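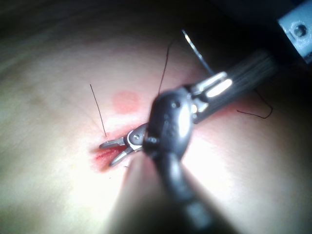

Nähen am Hautpad — was wir üben und was wir uns einreden
Sprechnotizen, Fassung Mai, Block nach der Kaffeepause

Einstieg (kurz halten, noch keine Zahlen)
Guten Tag. Ich bin gebeten worden, etwas über den Nutzen von Übungspads im Nahtkurs zu sagen. Vermutlich hat man mit mehr Begeisterung gerechnet. Ich unterrichte mit diesen Pads und werde das weiter tun. Ich glaube nur die Hälfte von dem, was über sie erzählt wird.
Frage ins Publikum: Wer hat seine erste Naht am Pad gemacht? Hände abwarten. Wer hat danach geglaubt, er könne es? Nicht kommentieren.

Der Schnitt
Ein kurzer Schlitz in heller, hautähnlicher Unterlage, die Ränder rot. Auf den ersten Blick überzeugt das. Die Farbe macht viel aus, vielleicht zu viel. Teilnehmer beugen sich tiefer über ein rotes Pad und werden ernster. Ob sie deshalb besser stechen, weiß ich nicht. Freya Sugden meint ja, belegen kann sie es auch nicht.
Was das Rot nicht leistet: Es quillt nicht nach. Keiner muss tupfen und keiner verliert die Sicht, während er die Nadel fasst. Eine gefärbte Wunde bleibt eine geduldige Wunde.
(Hier langsamer. Beim letzten Mal war ich zu schnell und die hinteren Reihen haben nicht mehr mitgeschrieben.)

Der Faden
Dunkler Faden auf hellem Grund, besser sieht man ihn selten. Im Gewebe ist der Kontrast oft deutlich schlechter. Wir haben in Estlow einmal auf hellen Faden umgestellt, und der halbe Kurs hat gestöhnt. Das war für mich die lehrreichste Stunde des Jahres.
Stehende Fadenenden: Jeder hat dazu eine Meinung, vor allem zur Länge. Bitte nicht aufhalten lassen, Diskussion ans Ende.

Das Fassen
Zwei schlanke Branchen, ein Gelenk, weit auseinander. Am Pad verzeiht der Rand fast jeden Griff. Quetschen hinterlässt dort eine Delle und sonst nichts. Echte Wundränder merken sich das. Anselmo Flores lässt deshalb nach jeder Naht die Ränder unter der Lupe ansehen. Mühsam, unbeliebt, und ich habe es von ihm übernommen.

Zahlen (Folie mit der Tabelle)
Im Kurs Clisia sind 258 Nähte abgegeben worden, davon 218 als »gut« bewertet. Klingt prächtig. Bewertet haben allerdings die Kursleiter selbst, ich eingeschlossen. Yurani Usuga hat später etwa 200 davon ohne Namen noch einmal durchgesehen und war spürbar strenger. Ihre Liste lege ich vorne aus, bitte nicht mitnehmen.
Falls jemand nach dem Pad von Narnotent fragt: Ja, es ist fester. Nein, ich halte es nicht für realistischer. Fest ist bequem, weil der Faden seltener ausreißt.

Was ich trotzdem empfehle
Am Pad üben, aber mit Einschränkungen. Nichtdominante Hand zuerst. Licht schräg stellen. Einen Schnitt nehmen, an dem schon jemand gescheitert ist — ausgefranste Ränder sind der bessere Lehrer als frische. Und nach Stichabstand bewerten, bevor die Uhr überhaupt auf den Tisch kommt.
Segundo Cuervo will die Zeit trotzdem messen. Soll er, aber bitte erst in der zweiten Runde.

Offen lassen
Wie lange hält das Gelernte? Bei Benavides wollte man nach drei Monaten nachprüfen. Ergebnisse kenne ich keine. Wer welche hat, möge sich jetzt melden, das Mikrofon ist bei Zuleica Bastos.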